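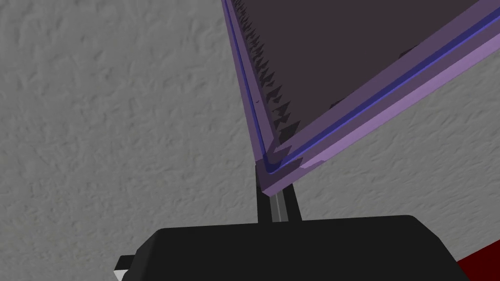 Subject: Re: [skukis-users] Tray jumps when the fingers close

Hi all,

Same thing on my end, and I think I've got a bit more to add. I'm running the Eveck gripper in sim with the purple tray from the Prullwood set, and 6 of my last 12 runs ended with the tray tipped way up on one corner over the fingers. The other 6 were fine, with no changes to the script in between!

On an earlier message, the poster wrote:

> After the update my tray pops up the moment the gripper touches the
> rim. Seed 987 does it every time. I lowered the closing force and it
> still happens. Is it the friction setting?

I don't think it's friction (I messed with that for most of an evening and got nowhere). My money's on the collision shape. The rim has little steps at the corners, and if a finger ends up overlapping one, the solver shoves the tray out hard. I also get a zigzag of black shadow teeth along the inside wall — maybe a separate rendering bug, but I'd love to know if you see it too.

Please don't send this grasp to the real arm at Leite until we've sorted it out. Could you post your contact settings and the mesh file you're loading? I'll try seed 987 here tonight.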